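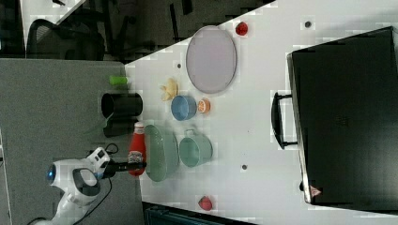
Subject: Re: [tomato-list] Paste tomatoes for a short season?

Hi all,

I've been meaning to answer this one since it landed, and then the furnace quit and I spent two days wearing a hat indoors, so forgive me if half of you have already replied off list.

On February 12, 2022, a list member wrote:

> Hello everyone, I'm new to the list and fairly new to growing.
> We moved up the hill from Bainbridge last fall and the garden is
> at 1,960 feet, with a lot of wind. I want to grow enough paste
> tomatoes to make our own ketchup and maybe some plain sauce.
> The neighbors say not to bother with anything but cherries up
> here. Has anyone had luck with Pulov? I see it in the Stunimport
> catalog but the write-up is two lines long and one of them is
> about the color. Also, when do you start your seeds? My mother
> always did it at New Year's and they looked awful by May.
> Thanks!

First of all, welcome! And don't listen to the neighbors. Mine told me the same thing, and every year they come over with a bucket.

I've grown Pulov for several seasons now and I like it a lot, with a few grumbles. It's a stocky plant that mostly stays where you put it, it doesn't mind cool nights as much as the big Italian types do, and the fruit is dry enough that you aren't boiling it down till midnight. The grumbles: the skins are thick, and the first cluster almost always gets blossom end rot for me. I used to panic and throw eggshells at it. Now I pick those off, water more evenly, and the next ones come in fine.

The other one I'd try is Fuvcombe, if you can find somebody to swap with. It's later, so it's a gamble where you are, but the flavor is so much better cooked. My favorite batch of ketchup ever was two parts Pulov to one part Fuvcombe, and I have never managed to repeat it (I wrote the spices on the back of an envelope and then mailed the envelope).

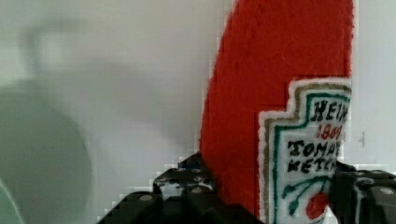

About starting seeds: your poor mother, New Year's is so early! I go by the last frost and count back six weeks, maybe seven if I'm feeling brave. Tomatoes that sit around in little pots get leggy and sulky and then they just stand there in June while the younger ones pass them. Put the light close, closer than seems right, and brush your hand over the tops when you walk by. I think that does them good. If it doesn't, it still smells wonderful.

Wind is a bigger deal than height, I'd say. I lost 37 plants in one afternoon my second year, all of them set out without any protection because it was such a pretty morning. These days I run burlap along the west side on stakes and leave it up until the plants are knee high. Row cover works too but it flaps, and ours rubbed the leaves to shreds.

For the ketchup itself, a few things I wish I'd known:

Run everything through the food mill before you cook it down, while the pot is still manageable. Doing it later is like pushing glue.

Don't add the vinegar at the beginning. I add it in the last half hour, along with the sugar. And if you're canning it, please use a tested recipe and don't fiddle with the vinegar amount. Fiddle with the cloves all you want. Go easy on them, though, they get louder in the jar.

You can freeze tomatoes whole as they ripen and make it all in one go in September, or whenever you have a cold wet weekend and want the stove on anyway. The skins slip off when they thaw, so that takes care of my complaint about Pulov.

It won't taste like the store kind. My kids were deeply offended the first time. It's thinner and more tomatoey and the color is closer to brick. We went through 3 batches before anybody under ten would put it on a french fry, and now they ask for it, though the store bottle still lives in the fridge door and I've made my peace with that.

I have extra Pulov seed saved from last year if you'd like some, just write me off list with an address. I'd love a pinch of Fuvcombe in return from anyone who has it, as mine got into the mouse drawer.

Also, does anyone know if Stunimport is still shipping those cardboard pots? The last ones I got fell apart before the seeds were up, and I'd like to grumble at them before I order again.

Happy sowing, and stay warm!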